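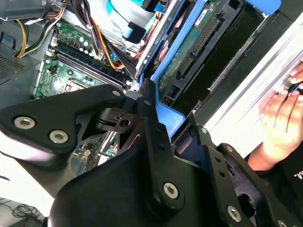
Stirora Open Tower Records
README, second release, October 2022

Summary

Stirora Open Tower Records is a collection of written service records and still images covering the interior parts of desktop tower computers. It documents the condition and placement of parts while a tower is open for service: power supply, motherboard, processor, memory, drives, expansion cards and the cables between them. The collection is prepared and maintained by the Mengal hardware reuse program.

The release contains 218 service records. Each record describes one tower on one visit to the bench. A tower that returned for a second visit has a second record under the same tower number, with the visit number raised by one.

Intended use

The collection is intended for training in desktop repair and refurbishment, for the study of how parts and cables are arranged in older tower cases, and for the labeling of computer parts in images. It may also be used to prepare written bench procedures.

It should not be used to estimate the failure rate of any part or make. Towers were accepted according to the space available at the bench, and the mix of cases reflects what donors sent in.

Contents of the release

records.csv: one row per tower visit
parts.csv: one row per part, linked to records.csv by tower number and visit number
cables.csv: one row per cable, with both connection points
images/: still images, grouped by tower number
notes/: bench notes as plain text, where the technician left any
terms.txt: terms of use
changes.txt: differences from the first release

Bench arrangement

Towers are laid on their side on a slatted worktable with the side panel removed, so that the motherboard faces up. The side panel is stored under the table and is not recorded as a part. Drives taken out of the case are stood on edge in the slots of a fixture plate beside the tower. They are not to be stacked or laid on the chassis.

The slot position of each removed drive is entered in the field hold_position. Positions are numbered from the rear of the plate. A drive that goes back into the case at the same visit keeps its hold_position value, and the field returned is set to yes.

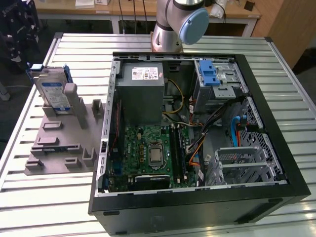 Carrier brackets are recorded separately from the drives they hold. In the first release a drive and its bracket shared one row, and brackets that had been moved to another drive could not be traced. Users who joined the two releases should read changes.txt before relying on any bracket count.

Fields in parts.csv

tower_no: number assigned at intake
visit_no: begins at 1
part_type: psu, board, cpu, cooler, memory, drive, bracket, card, latch, fan, other
location: place in the case, using the terms listed in the next section
state: seated, loose, removed, absent
label_legible: yes, no, part
hold_position: used for removed drives only
returned: yes, no, blank
remark: free text, up to 300 characters

An empty memory slot is entered as a row with part_type "memory" and state "absent". The same rule applies to drive bays. A tower with two memory slots and a single stick therefore has two memory rows. Coolers are entered on the same basis: where the processor is exposed on the board, the cooler row reads "removed" or "absent," depending on whether a cooler was present at intake.

Terms for location

Left, right, front and rear refer to the tower standing upright in normal use, viewed from the front. They do not refer to the position of the tower on the bench or in an image. This convention was adopted after the first release, in which the two systems were mixed. Kausar Memon reviewed the older rows and corrected them where an image made the correct value clear. In 16 records the value could not be settled, and these are marked location_doubt = yes.

Cables

Cables are described by connection, with color as a secondary field. Color alone does not identify a cable's function in this collection. Data cables to the drives appear in blue and orange, among other colors, and the choice of color appears to follow supply. Bundles of mixed power wires are entered once for each connector, so one bundle may produce several rows.

A cable with only one end connected has the value "open" in end_b. Cables that pass beneath another bundle and could not be followed by eye are given the value "not traced." These rows should be excluded from any study of cable routing.

Labels and identifying information

Part labels often carry serial numbers and barcodes. Serial numbers have been left out of all written fields. Intake staff remove owner stickers and asset tags before a tower reaches the bench. Any remaining mark that identifies a former owner should be reported to the maintainers with the tower number.

No data from any drive was read, copied or retained in preparing the collection. Drives are handled under the separate Dreditz disposal procedure, which is not part of this release.

Known limitations

Small form factor cases and all-in-one computers are not included.
Bench notes exist for 45 records only, and their level of detail varies.
Screws are not recorded, apart from those named in a remark.
Memory capacity and processor model were taken from intake sheets and were not tested.
Some images show a part only partly, and label_legible should be checked before a part is used for reading practice.

Maintenance

Cengiz Ağca is responsible for the record structure and for corrections. Correction requests should give the tower number, the visit number, the field concerned and the proposed value. Accepted corrections are listed in changes.txt at the next release, planned for February. The intake numbering is shared with the Vamow parts inventory, and tower numbers will not be reused or reassigned.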